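The thirty-day declutter, and why I quit on day 11

I should say up front that I did not want to do this. My inbox had been filling up with newsletters about owning less (from people who seem to sell quite a lot), and one of them, from an outfit called Avamau, offered a free thirty-day plan. Free is a word that works on me even when I know better. I signed up in December, when the house was at its worst and my judgment was no better.

The idea is simple enough. Each morning at six an email lands telling you which part of the house to face that day. You take everything out, you put it on a clear surface, you hold each item and ask whether it has "earned its square". I never found out what a square was. I assumed it would come up later in the paid version.

Day one was the kitchen drawers. Fine. Everyone has too many spatulas. I got rid of a melon baller and a garlic press with a bent handle, and I felt good for the length of a cup of tea. Then I noticed the email had a link at the bottom to a set of drawer dividers, and the good feeling went off a bit.

Where the stuff goes

This is my main complaint, so I'll get it out of the way early. The plan talks a lot about "letting go" and hardly at all about where things end up once you've let go of them. The op shop near me has a sign out front asking people to please stop leaving bags at the door. Our tip charges by the load. When I asked Avamau's help page what to do with a working but very ugly lamp, it suggested I "release it to the community". I put it on the nature strip. It rained. I brought it back in and it's in the spare room now, where it works perfectly well.

I've got no quarrel with people giving away things they don't use. But a cupboard isn't cleared when the stuff has just moved to somebody else's doorstep, and I don't think the moral glow should be handed out quite so early.

The numbers

Every one of these programs has a number. Avamau's is 200. That's how many things you're meant to remove from your home over the month, and there's a printable chart with little boxes to colour in. No working is shown. I'd like to know if a family of five in a farmhouse and one person in a bedsit are both expected to hit it, and if a pair of socks is one thing or two. I wrote in to ask about the socks. The reply said to "trust the process", with a leaf emoji.

The before-and-after business bothers me as well. The before is always taken at night with the overhead light on and a towel on the floor. The after is taken at noon and somebody has bought a fern. I could do that with my laundry without removing a single thing from it.

The boxes

By the second week the emails were mostly about containers. You would think a plan for owning less would be shy about this, but apparently the cure for too many things is a matching set of other things to keep them in. There's a company called Numine that does stackable tubs with a "breathable" lid. The lid has a hole in it. My mother had tubs with holes in the lid and they were called broken.

I did give in and buy two storage crates from Sadowski's, the hardware place out past the roundabout, on the grounds that at least I could carry them home and see what I was paying for. They're solid. I have no complaints about the crates. But I now own two more objects than I did when I started, and both of them are full of items I was supposed to be deciding about. I could have left it all in the cupboard and been in the same spot, minus the petrol.

What did work, a bit

I'm trying to be fair. A few things in the plan were sensible, though I'd argue none of them needed an email at six in the morning.

Doing one drawer and then stopping. The plan says to stop after a single area even if you feel like going on, and I was rude about this until I ignored it and ended up sitting on the bedroom floor at ten at night with every scarf I have ever owned.

Throwing out dead pens. I'd been putting them back in the jar for years. I can't defend it.

Clearing one surface and keeping it clear. A bare bit of table does make a room easier to be in, I'll give them that much. I also notice that mine stays bare only because the chair next to it has taken on all the work.

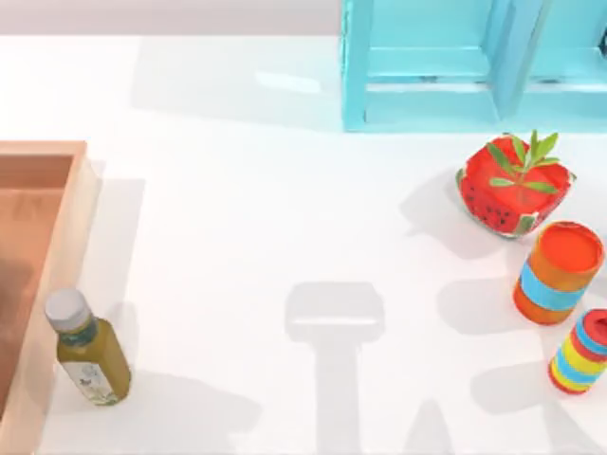

What didn't

The holding and asking. I tried it with the vegetable peeler and felt like a goose. I don't love the vegetable peeler. I need it for carrots. Half of what's in any house is like that, and a method that runs on feelings has very little to say about extension cords, spare fuses or the folder with the rates notices in it.

The one-year rule was no better. If you haven't used it in a year, out it goes. I hadn't used the camp stove in well over a year, and then the power was out for most of a night and I made soup on it. I'd have been eating crackers in the dark with a nicely coloured-in chart.

And then there was day 11, which was "paper and memory". The email told me to photograph my old letters and recycle the originals, and mentioned that I could store the photos with their partner service, Skellau, on a monthly plan. So I'd be paying every month to keep what was already sitting in a shoebox for nothing. I read that twice, put the lid back on the shoebox and hit unsubscribe.

They've written to me a few times since. The latest one says my spot is being held.

If you've done one of these plans all the way through and your house is still tidy six months on, I'd like to hear about it in the comments. I'd also like to know what happened to the lamp equivalent, and whether you have a garage.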